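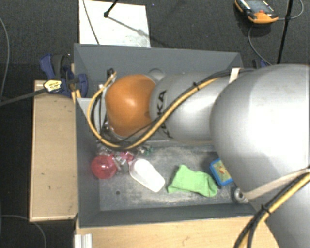 Wie weit ist die Umstellung auf graue Sammelkisten im Lager Hamen?
Die Kisten stehen an allen vorgesehenen Plätzen und werden seit Juli im laufenden Betrieb benutzt, offen sind noch die Beschriftung und der Ersatz abgenutzter Böden.

Zwischenbericht zum Vorhaben »Kleinteile in Sammelkisten«
Vorgelegt von Zoi Stergiou, Lager Hamen
Stand: 4. Februar

Stand der Arbeiten

Im Berichtszeitraum wurden 2.237 Artikel aus den alten Regalfächern in Sammelkisten umgelagert. Damit ist der Teil des Bestands erfasst, der im Antrag als erste Stufe genannt war. Die Artikel liegen gemischt, also ohne Trennstege und ohne feste Reihenfolge. Das war so beantragt und hat sich beim Einlagern bewährt. Beim Herausnehmen dauert es länger, wenn kleine Teile unter größere rutschen. Wir belegen die Kisten deshalb nur noch sparsam und füllen häufiger nach.

Die schrägen Innenwände erleichtern das Greifen am Rand. Eine gerade Wand hatten wir am Standort Oretti getestet, dort blieben flache Packungen regelmäßig in der Ecke stehen. Der Versuch wurde nach zwei Wochen beendet und wird nicht fortgesetzt.

Abnutzung

Die Böden verkratzen schneller als erwartet. Die hellen Spuren ziehen sich bei viel benutzten Kisten über die Mitte, und in den Kratzern setzt sich Staub fest. Auf die Haltbarkeit hat das bisher keinen Einfluss. Für die Sichtkontrolle ist es ungünstig – kleine helle Artikel heben sich auf einem zerkratzten Boden schlechter ab als auf einem neuen. Drei Kisten haben wir aus diesem Grund ausgetauscht. Die alten werden für Verpackungsmaterial weiterverwendet.

McIntyre hat als Lieferant eine Einlage aus festerem Material angeboten. Ein Muster liegt vor, der Preis je Einlage noch nicht. Sobald das Angebot vollständig ist, reichen wir es nach.

Arbeitsflächen

Die Kisten stehen auf Holzflächen in Arbeitshöhe. Die Flächen waren vorhanden, der dafür vorgesehene Betrag wurde nicht abgerufen. Wir bitten darum, ihn auf die Position Beschriftung übertragen zu dürfen. Die Etiketten von Devuda lösen sich an den Außenseiten, vor allem dort, wo die Kisten beim Wechsel angefasst werden.

Abweichungen vom Plan

Die Schulung der Spätschicht wurde verschoben und ist inzwischen nachgeholt. Die Inventur der ersten Stufe ist abgeschlossen, die Differenzliste liegt der Buchhaltung vor. Zwei Positionen daraus sind noch ungeklärt – in beiden Fällen fehlt der Lieferschein.

Nächste Schritte

Einlagen an stark benutzten Kisten erproben, sobald der Preis feststeht
Etiketten eines anderen Herstellers beschaffen
Ungeklärte Positionen mit der Buchhaltung abschließen
Umlagerung der zweiten Stufe vorbereiten, Beginn nach Freigabe der Mittel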